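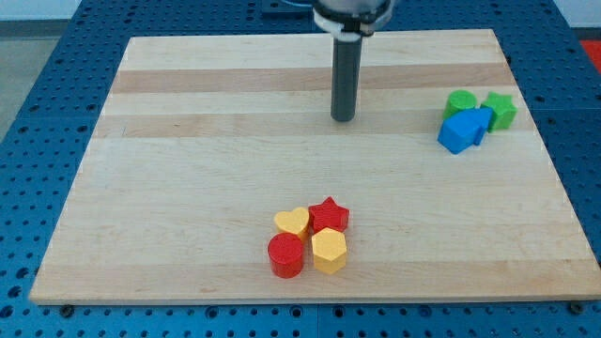
Page last changed: 29 August 2022

Up at ten to four again. Lay there until the garbage truck, then gave up and made toast. So that is the third week of the Miltis sleep course and I am exactly as tired as I was in the first week, except now I have a workbook.

I want to write down what I think of it before the last session, because I know how these things go. At the end everyone says how much it helped, the woman running it looks pleased, and I'll probably nod along and fill in the form with fours and fives. I did it with the posture class in Kemwood. I gave that man a five for "lasting change" and then slouched all the way home on the bus.

The workbook says that poor sleepers "hold a negative story about sleep." I don't know what else to call it. If I'm awake at ten to four and I write down that I was awake at ten to four, I don't see the story in it. Danish Minhas, who sits next to me and drives nights for the bakery, put his hand up and asked whether a person who works nights also has a story or whether he just has a job. She said that was a great question. She said it very warmly and then went on to the next page.

I like Danish. He got signed up by his wife. He says the only thing that ever worked for him was the couch with a ball game on low, and that is on the list of things we are not allowed to do.

The list, as far as I can remember it without going downstairs: no screens, no couch, no nap after lunch, no coffee after noon, no clock where you can see it, no lying there longer than feels right (how long is that, with no clock?), no worrying about sleep. The last one is printed in a soft green box. I have never in my life stopped worrying about something because it was in a green box.

Then there's the pillow. It was mentioned in week one as something "some people find supportive" and in week two it was on the table by the door with a price card. $178. For a pillow. I picked it up and it felt like a pillow. The card said it was designed with input from sleep experts and I'd like to know what the input was. I've been asked for my input on plenty of things at work and I know how much of it ended up anywhere.

Bought the cherry juice though, so who am I to talk. Rajput had it on the bottom shelf behind the vinegar and I stood there reading the label like it was a contract. It tastes like a cough drop somebody left in a coat. I've had a small glass every evening and on the good nights I credited the juice and on the bad nights I decided I'd had it too late. That's how they get you, I suppose. There's no result I could have had that would have counted against it.

Same with the bedroom. The workbook says cooler is better. I had the thermostat at 70 and slept badly, turned it down and slept badly with cold feet, put socks on and slept all right, and then the next night in the same socks I was up at three. I told this to my sister on the phone and she said, well, maybe it's the socks.

The thing that annoys me most is the sleep diary, meaning the official one, with the grid. You have to fill in when you fell asleep. How would I know that? I wrote "11:30?" with a question mark for the first few nights and was told gently to drop the question marks because they make it hard to add up the week. So I dropped them. Now it looks like I know. At the end of the week you work out a percentage, and mine was 70, and it was explained to us with a good deal of seriousness what a number like that means. It means I guessed when I fell asleep and divided it by something.

I did try the picture exercise, to be fair. You choose something plain and keep it in your mind until it goes fuzzy. The workbook suggests a beach and I can't do beaches, I start thinking about parking. I went with small blocks on a light wooden board, two groups of four, and kept it as dull as I could. I'd say it went fuzzy. I'd also say I then remembered the car registration and had to get up and find it. It was in the drawer with the batteries. Due in October, so that was twenty minutes of looking for something that isn't a problem yet.

What I can't get past is Ludarport. We had that week at the cottage in June, with the bed that sags to the left and the foghorn and the neighbors' radio, and I slept like a log. Coffee after dinner every night. Naps on the porch. Broke every rule on the list and some that should be on it. When I brought it up in class, she said vacations "mask the pattern." Could be. It could also be that I had nothing to do the next day and the phone didn't work past the post office. I don't see why the bad nights are the real me and the good ones are a mask.

Ray thinks I went in wanting it to fail. We had a bit of a disagreement over that at supper. He says I've been like this about everything since the water filter. I said I was right about the water filter. He said that wasn't his point. He sleeps eight hours on his back with his mouth open and has no business having points, but I did lie there thinking about it afterward, so thank you, Ray.

And maybe I did, a little. I've been a bad sleeper for 26 years, since the house on the corner, and I'd have felt pretty foolish if it had been fixed by moving a clock. I can admit that in here. I'm not admitting it on the form.

One thing I'll keep is getting up at the same time no matter what. It was in my grandmother's advice too and she didn't charge for it. I've felt somewhat better in the mornings, or at least less like I'm owed something. Whether that's the getting up or just the end of the hot weather I couldn't tell you. I asked, and she said the important thing was that I'd noticed an improvement. I said I hadn't said improvement.

Danish is skipping the last one. He's got a double shift, or says he does. He gave me his workbook in case I want to copy his answers, and I had a look. Under "What does rest mean to you?" he's written "Sunday" and then nothing else for the rest of the page.

Other things. Called about the gutter, left a message, no call back. The tomatoes are splitting. I read that it's the uneven watering and I read somewhere else that it's the variety, and the man at the hardware store says it's neither, so take your pick. Made sauce out of the split ones and froze most of it. Need jar lids.

It's nearly eleven and I'm supposed to have been winding down for an hour. Juice is finished. I'm not buying another bottle until I've had a few nights without it and seen what happens, and I'm putting the clock back on the nightstand.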